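CHAPTER 3
Inside the Desktop Computer: Opening, Looking and Taking Apart

Before you begin

Most of us have lived alongside a desktop computer for years without ever having looked inside one, and I think that is a pity, for there is a good deal less mystery in there than people suppose. When I was first asked to teach this course at Marnville, I had a student, Lesego Mabaso, who told me on the first morning that she had always imagined something like the inside of a watch: hundreds of tiny moving things that would spring out across the floor the moment a screw came loose. She was almost disappointed to find a large metal box with a handful of parts in it and quite a lot of air. By the end of the term she could have a machine stripped to its bare case before the rest of us had finished our tea, and she now runs the repair bench at Dukatero, where I am told she is very strict about labelling screws.

In Chapter 2 we stayed on the outside of the computer. We learned the names of the sockets and what is plugged into each, and we practised working out whether a fault lay in the machine itself or in something attached to it. Now we shall take the side off. This chapter and the one after it belong together, and you may like to read both through before you pick up a screwdriver. Chapter 3 is concerned with recognising the parts and taking them out in a sensible order. Chapter 4 deals with cleaning, testing and putting everything back, and it assumes that you kept good notes while you were working through this one.

What you will learn

By the time you reach the exercises you should be able to name the main parts of a desktop computer by sight, say in a sentence or two what each one does, and tell a power cable from a data cable. You should also be able to disconnect and remove a drive, a memory module and a power supply without forcing anything. There is a short section on processors towards the end, which you may leave until your second reading if you are working alone.

Words to know

Chassis: the metal case, and the frame inside it, to which everything else is fixed.
Motherboard: the large flat circuit board into which the other parts are plugged.
Power supply unit: the metal box that takes electricity from the wall and turns it into the lower voltages the computer needs.
Drive cage: the metal frame that holds the hard disk or disks.
Caddy: a tray, very often plastic, in which a drive sits so that it can be slid in and out.
Socket: the place on the motherboard where the processor goes.
Expansion slot cover: a narrow strip of metal that closes off an unused opening at the back of the case.

3.1 Getting the machine on to the bench

Shut the computer down properly, switch it off at the wall and take out the mains lead. Then press the power button once and hold it for a few seconds, so that any charge left in the machine has somewhere to go. Unplug everything else — screen, keyboard, network cable, the lot — and put the leads somewhere you won't trip over them.

Now lay the tower down on its side with the removable panel facing you. Beginners nearly always try to work with the case standing up, and they nearly always drop a screw into the bottom of it. Laid flat, the whole of the inside is open to you like a drawer, the light falls into it nicely, and both your hands are free. Choose a table that doesn't wobble. Clear a space beside the computer at least as large as the computer itself, for you will be surprised at how much room the parts take up once they are out.

Wear your wrist strap, and clip it to bare metal on the chassis. Gerrit Zwane, with whom I shared a workshop for many years, used to walk up and down the rows tugging gently at everybody's strap to see whether it was attached to anything. It very often wasn't!

3.2 Finding your way about

Start with the largest things and let the small ones wait. The power supply is usually the easiest to find, being a metal box in one corner with a printed label and a thick bunch of wires coming out of it. Next look for the motherboard, then for the drive cage, and only then begin to follow the cables. Follow them with a finger if it helps. Each one begins somewhere and ends somewhere, and if you can say aloud where both ends are, you have understood it.

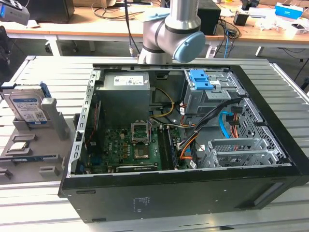

Department of Computing and Workshop Practice, Marnville College

A tower that has been in use for some years will seldom be as tidy inside as the drawings in a manual. In this one the cables loop across one another in yellow, blue, orange, red and black, and it takes a little patience to sort them out. The blue one with the curve in it is a SATA cable, which carries data between a drive and the motherboard. The bright blue plastic on top of the drive cage is the handle of the caddy, and you will find that many makers use a strong colour for the pieces they expect you to take hold of. It is a kindness to the repairer, and I wish they all did it.

Look next at the green motherboard. The processor socket is empty and its metal bracket is standing open, so this is a good moment to study the shape of the socket, but please keep your fingers well away from it. Contacts in a processor socket can be very fine, and a bent one may cost you the whole board. The memory slots are the long, narrow ones to the right.

3.3 A word about notes

Draw before you disconnect. A rough sketch will do, with the cables marked by colour and an arrow for each end. Take a photograph as well if you wish, though I have found that students who draw remember more than students who only point a telephone at the thing. Put the screws from each part into their own small pot or envelope, and write on it straight away.

Exercise 3a is on the next page. You will need a pencil, a sheet of plain paper and a computer that you have been given permission to open.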